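Ticket: Open day demo – left arm pauses before the hand-over at the mug tree
Site: Grutisthorpe, upstairs demo room
Opened by: Arnel Rivera
Priority: Medium (visitors booked)
Status: Closed

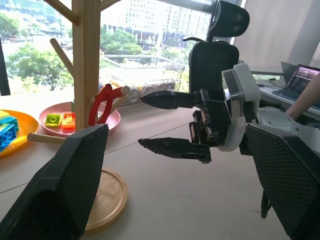

Wrist camera view, mug tree station, red tool on the peg.

Reported

Two-arm sorting demo for the Grutisthorpe open day. The left arm is meant to take the red tool off the mug tree and pass it to the right hand, then both go on to the toy bricks and sort them by plate. In rehearsal the left arm comes in, opens, and waits. Wait is anywhere from nothing to 21 seconds. No fault light, no message on the operator page. After the wait it carries on as normal, or it times out and the whole routine goes back to home.

Happened on 5 of the first rehearsal runs this morning. Visitors come through in small groups and each group only gets a short slot, so a stall that long uses up most of their time.

Software is Gatside, current release. Arms and hands are the same set we took to the November demo, where this did not show up. Table layout is different from November.

Log

Entry 1 – Arnel
Restarted Gatside and both arm controllers. Ran the routine again with nobody near the table. Paused on the first try, fine on the second. Not a cold start problem.

Entry 2 – Arnel
Checked the wrist camera cable at both ends and reseated it. No dropped images in the camera log. Swapped to the spare cable anyway. Same behaviour. Put the original back.

Entry 3 – Support desk
Please send the planner log for one good run and one bad run, and a picture from the wrist camera at the station. Also confirm whether the hand-over pose was re-taught after the table was moved. If it was copied over from November, say so.

Entry 4 – Arnel
Logs sent, picture is at the top of the ticket. Hand-over pose was re-taught on site. The pick pose for the peg was copied from November and shifted to match the new table position.

Entry 5 – Support desk
Thanks. The planner log for the bad run shows the left arm asking for the shared area in front of the mug tree and being refused until the right hand gives it up. The right hand is parked too far forward at that point. In the good run it was a little further back, so the request went through straight away. The system is doing what it was told to do.

Your picture also has a big window right behind the station and a clear plastic tray along the bottom of it. Transparent things against daylight can give the depth estimate trouble. Probably not your main cause, but worth ruling out while you are there.

Entry 6 – Arnel
Moved the right hand's waiting pose back by 200 mm and saved it as a new pose. Old one kept under its old name in case the afternoon crew need it. Next set of runs had no long waits. One short one, 3 seconds.

Entry 7 – Arnel
Tried a sheet of grey card between the table and the tray to see if the short wait was the light. Could not tell any difference in the timing. The grasp score on the red tool went up slightly with the card in, but it was already passing. Took the card out again because it blocks the view for people standing on the far side.

Entry 8 – Support desk
Agree, leave it out. Can you check the release timer on the right hand? Default is longer than you need for a light object.

Entry 9 – Arnel
Timer was on default. Shortened it and the short wait went away. Ran the full routine through to the end of the brick sorting, hand-over included, with a few staff standing in as visitors so we had people moving about the room. No stalls. The Drumotov group were first in and their run went through clean.

One thing for whoever picks this up later: the mug tree is light and shifts if anybody bumps the table. If the left arm closes on air at the peg, check the base is on its mark before touching any poses. The hooks and plates can be moved by hand, the marks can't.

Resolution

Cause: waiting pose for the right hand overlapped the shared area after the table layout changed. Release timer left at default added a further short delay.
Fix: new waiting pose, shorter release timer. No software change.
Follow-up: support desk to add a warning on the operator page when one arm is holding the other out of a shared area. Request logged under Lục, no date given yet.

Closed 30/03/2024 by Arnel Rivera

Comment after closing – Arnel
Poses and timer value are saved in the Grutisthorpe profile. Please don't load the November profile over the top of it – the arm will run, but the waiting pose will be the old one.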